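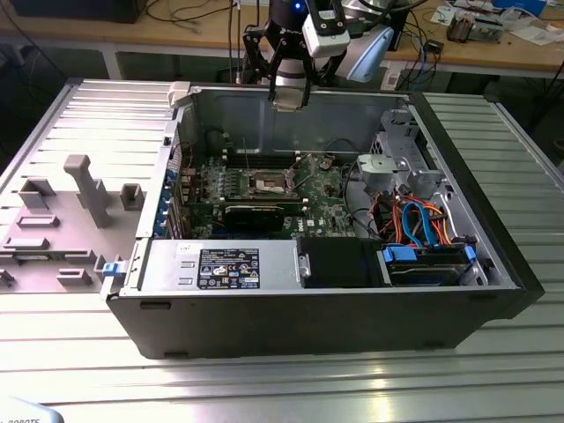
Rules for handling opened desktop computers with an arm and parallel gripper, working cell 2, Skakthorpe. This file covers the cell layout, the approach rules, the episode format and the labeling rules for the naser-tower data. The reference workpiece is a Dell tower laid on its side on the ribbed aluminum table, interior facing up, with the gripper coming down over the motherboard fingers first. Rules written for that posture do not carry over to an upright case. Upright work needs its own risk assessment.

Search this repository
Go
Advanced search

## Scope

Version 3 of the rules, in force from 12 March 2022. Maintainer: Regula Steiner. Safety review: Engelbert Danzer. The release holds 1,874 episodes, teleoperated, recorded at 30 frames per second. Episodes that broke a rule in the section on approach are kept and flagged, not deleted.

## Workpiece preparation

- Unplug the mains lead before the case enters the cell. Hold the power button for 5 seconds.
- Remove the side panel by hand. The arm does not open cases.
- Lay the panel flat to the left of the tower, inner face up.
- Leave the drive cables connected unless the task sheet says otherwise.
- Bond the chassis to the table ground point.

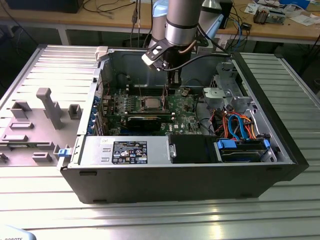
The panel position matters to the labelers. Its posts and tabs are in view for the whole episode, and a panel that shifts between episodes has been mistaken for a moved part. Mark the corners on the table before a batch.

## Approach

1. Enter the case vertically. No sideways travel below the chassis rim.
2. Stop above the board and confirm the target before closing the fingers.
3. Contact force on any socketed part is limited by the task sheet. If the sheet gives no limit, do not touch the part.
4. Keep the fingers clear of the CPU socket unless the CPU is the target. Bent contacts end the batch.
5. SATA cables count as obstacles – plan around them, including on the way out. 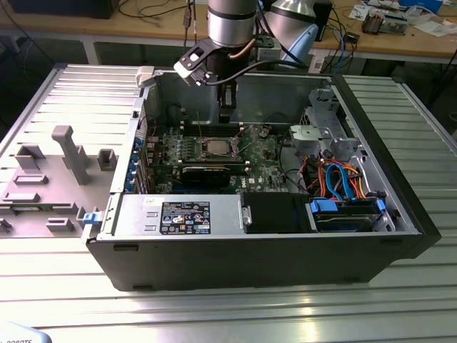 A second arm within reach must be parked and its drives disabled before the first arm goes below the rim. Software interlock alone is not accepted. The operator checks the drive status and initials the log.

## Episode format

Each episode is one folder with the following:

- `video/` – one file per fixed view
- `joints.csv` – joint positions, gripper opening, timestamps
- `task.json` – target part, sheet number, operator code
- `flags.txt` – rule violations by number, empty if none

Timestamps come from the Umix controller clock. Do not resample before checking for dropped rows.
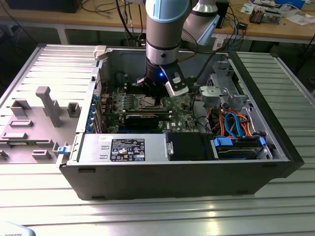
## Labeling

Label the part the gripper is aimed at, even when no contact follows. Use "board area" where the target cannot be told from the view. Glare on the table is common in the fixed views and is not a reason to reject an episode. Print on the power supply label is not transcribed.

## Known limits

One table, one case posture. Models trained on this release should not be run on powered machines. The Stöckli tool changer episodes are held back until the April review.

## Related

- naser-tower-tasksheets
- naser-panel-fixtures
- umix-log-reader
- Cell 2 shutdown checklist

## Comments (3)

**Vittoria Ruggiero**
Does approach rule 1 apply to the drive bay? Going in vertically there puts the wrist very near the cables on our cases.

**Regula Steiner**
Yes, it applies. Start further toward the front of the case and note the offset in task.json.

**Balthasar Bühler**
The flags.txt numbers in the older folders follow version 2 of the rules. Could the rule version go into task.json?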